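Workbench Refit, Room 7: Photo Notes

Posted in Gallery / Rooms and Furniture

The benches in Room 7 were moved and releveled in November. The page collects notes on the furniture and the bench positions, for use by anyone who has to set up the same arrangement in the Kamby building. Numbers in the text refer to the plan on the door. Measurements are in millimeters unless stated otherwise. Notes by Vidar Boström, bench layout by Frøydis Lindqvist.

Starting condition

The old layout had both work surfaces against the long wall. Anyone seated at the far end had to be passed behind, and power came from a single strip at floor level. The Prinent drawings still show this arrangement and should not be used. The corrected plan is revision 2.

Table

The freestanding table is a Strömberg, beige top, adjustable feet. It was leveled with the top clear and again after one day under load. The second reading was off at the window corner and the foot there was brought up two turns. Feet are locked with the jam nut, hand tight plus a quarter turn. Do not drag the table by the top. Lift at the frame, one person at each end.

Clearance

Minimum gap between the table and the bench opposite is 1,578. It was set with a seated person at the bench and a second person walking through. The gap is measured from top edge to top edge, not between legs. Stools count as furniture and are to be pushed in when not in use.

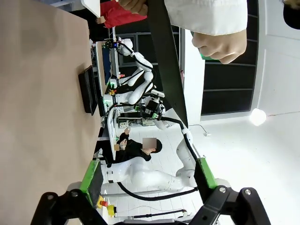
Beige tabletop with the white workbench beyond it. Equipment rack below the robot at the bench.

Bench

The white bench stays where it is. Its rear edge is fixed to the wall rail at two points and the rail is not rated for anything hung from it later. Equipment below the bench sits in an open rack. Keep 200 free behind the rack for connectors and airflow. Boards in the rack are exposed, so liquids stay off that end of the bench.

Cables

Loose runs along the bench front were removed. All supply cables now drop at the back, tied at each bracket and labeled at both ends. Labels are printed, black on white, and face up. Signal cables are kept on the opposite side of the bracket from supply. Leave a service loop at the rack, one hand wide, and none at the wall. Floor crossings use the low Doller cover. The cover is taped on the long sides only, which lets it be lifted at the joints.

Long items

Poles, rails and extrusion are carried by two people in this room. The lead person calls the turn at the table. Long stock goes in the vertical holder by the door, heavy end down. Offcuts shorter than the table depth go in the bin under it.

Surfaces

Wipe the beige top with a damp cloth and mild soap. Solvent dulls it. The bench top takes isopropyl alcohol, applied to the cloth. Tape residue comes off both with a plastic scraper held flat.

Open points

The window corner foot needs a third reading after the heating has been on for a full week. The strip light over the bench is due to move toward the aisle. Bench height is unchanged. Requests for a different height go to Frøydis before Friday, with the plan number and the name of the person using the seat.

Next gallery: Storage wall, Room 2
Back to Rooms and Furniture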